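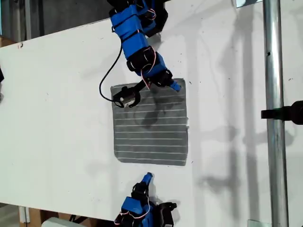 Chapter 6
When the Work Changes Hands

After reading this chapter you should be able to:
describe how a job is split into tasks before any of it is automated
explain why the time saved on a task is seldom the same as the time saved on a job
list the groups of employees affected when a task moves to a machine
prepare questions for a first meeting between managers and staff

Opening case: The packing room at Brøndum

Brøndum sells household goods by mail from a single building in Lolton. At the time of this case it had 113 employees, 17 of them in the packing room. Most had learned the job from the person at the next table, and there was no written description of it.

On 27/02/2018 the company told the packing room that it planned to automate part of the work. The notice was one page long. It named the supplier, Sinent, and the software that would assign orders to each station, Caller. It did not say which tasks would go to the machines or what the packers would do afterward. By the end of the shift, the shop steward had a list of 20 questions from her coworkers. The most common one was about hours. The second was about who would be blamed when an order went out wrong.

Management had not meant to hide anything. It had no answers yet, and it had assumed that staff would prefer to wait for a full plan. This is a common mistake. People who are told half of a plan will fill in the rest for themselves, and they will usually fill it in with the worst case. 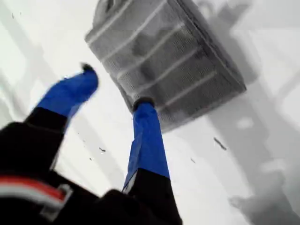 A two-fingered robot gripper touching a gray container. Chapter text: Kirsten Blöndal
Lecturer in Work Organization and author of this chapter

6.1 Jobs and tasks

A job is a bundle of tasks. A packer picks up an item, checks it, turns it the right way, places it, closes the box, and labels it. The same packer also notices that a shelf is running low, shows a new coworker where the tape is kept, and tells the supervisor that a batch looks odd. The first group of tasks is easy to write down. The second group is often left out, and it is still there after the machines arrive.

Machines take over tasks one at a time. A gripper with two fingers may be suited to picking up one kind of item and poorly suited to another, so somebody has to sort the work before it reaches the station. That sorting is a new task. It needs a name, a place in the schedule, and a rate of pay.

At Brøndum the new tasks were divided between 2 positions, station operator and exception handler. Thomas Fabbri, a packer who moved into the second position that November, described the change in an interview for this book: "I lift less and I decide more. The day feels shorter but I go home more tired." His remark raises a point we return to in section 6.3 – physical load and mental load have to be measured separately.

Key terms: task, job, exception handling, job description, mental load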